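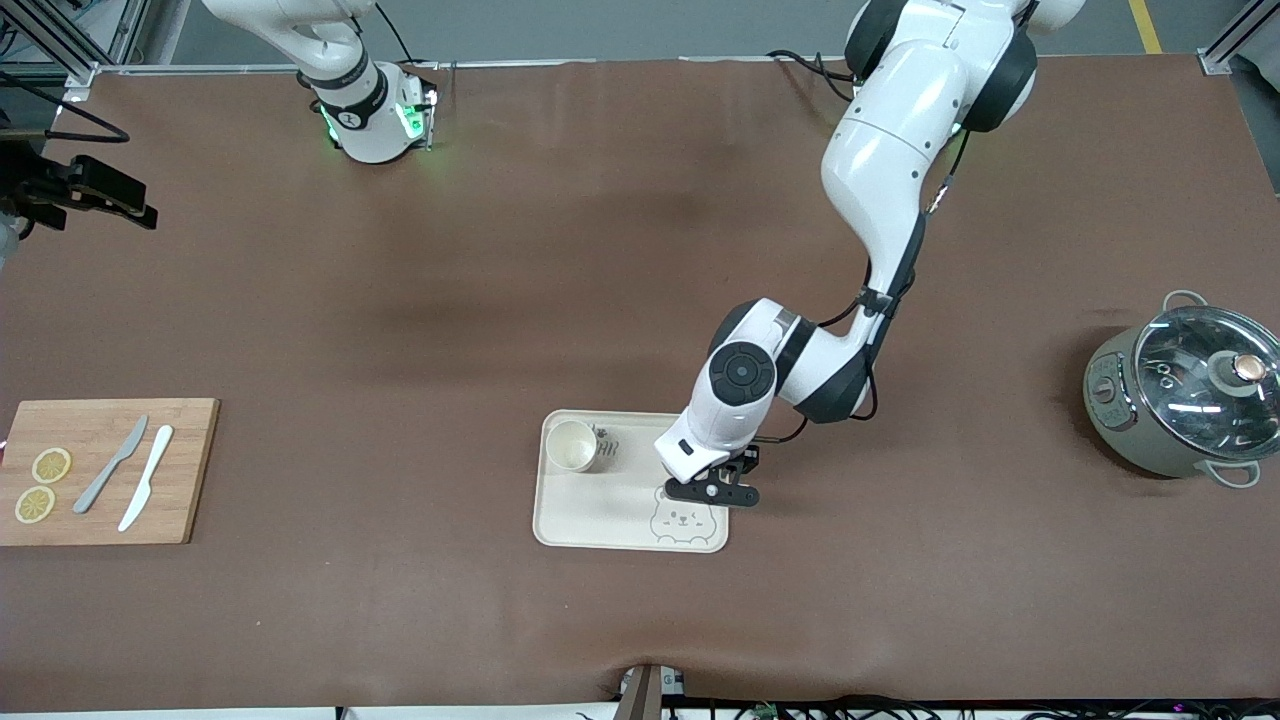
Die Stunde nach der Spätschicht

Magazin, März 2025

Halb elf abends, Werkstor von Pristier. Die Spätschicht kommt raus, Jacken offen, Kippen an. Manche rennen. Der letzte Bus fährt um 22.40 Uhr, wer den verpasst, läuft. Oder ruft zu Hause an und macht sich unbeliebt.

Wie kommt man nachts heim aus einem Gewerbegebiet? Klingt klein, die Frage. Für die Leute hier draußen hängt die ganze Woche dran. Ob man den Job annimmt. Ob man ihn behält. Ob man sich mit vierzig noch ein zweites Auto ans Bein bindet, obwohl das erste schon kaum zu bezahlen ist.

Der Fahrplan stammt aus einer Zeit, als alle um vier Schluss hatten. Morgens Takt, nachmittags Takt, danach Löcher. Am Wochenende sowieso. Wer um sechs anfängt, steht um Viertel nach fünf an einer Haltestelle ohne Dach. Licht gibts, aber erst ab der Kreuzung.

Seit September fährt nun der Rikar. Rufbus, weiß, acht Plätze. Bestellen muss man 30 Minuten vorher, per App oder Telefon, kostet 2 Euro Aufschlag. Klappt gut, sagen die einen. Klappt gut, wenn die Schicht pünktlich endet, sagen die anderen. Tut sie halt selten. Dann ist der Bus weg, die nächste Fahrt belegt, und man steht wieder da.

Eine Packerin erzählt, sie habe sich inzwischen mit Kolleginnen zusammengetan. Eine fährt, alle zahlen in eine Blechdose im Handschuhfach. Wird eine krank, wird getauscht. Steht alles in einer Chatgruppe, mit sehr vielen Ausrufezeichen. »Läuft besser als jeder Fahrplan«, sagt sie und muss schon los, die anderen hupen.

Und das Rad? Im Sommer ja. Der Radweg hört allerdings hinter dem Möbellager auf, einfach so, Bordstein, Schotter, Schluss. Danach Landstraße, Lkw von hinten. Im Winter macht das kaum jemand freiwilig. Iyengar, der Großhändler gegenüber, hat immerhin überdachte Ständer gebaut und eine Luftpumpe angekettet. Die Pumpe funktioniert sogar.

In der Stadt wird derweil geredet. Eine Verlängerung der Linie 2 steht im Entwurf, bis zum Kreisel am Ortsrand. Bis zu den Werkstoren nicht. Vom Kreisel aus wären es noch mal gut zwanzig Minuten zu Fuß, ohne Gehweg auf der rechten Seite. Die Firmen könnten was zuschießen, heißt es. Die Firmen sagen, sie warten auf die Stadt. Kennt man.

Kurz nach halb zwölf ist der Parkplatz fast leer. An der Haltestelle sitzt noch einer, Kapuze auf, Brotdose auf den Knien, und tippt. Der Rikar kommt um zehn vor, schreibt ihm die App. Dann: um fünf vor. Er steckt das Handy weg und und macht die Brotdose auf.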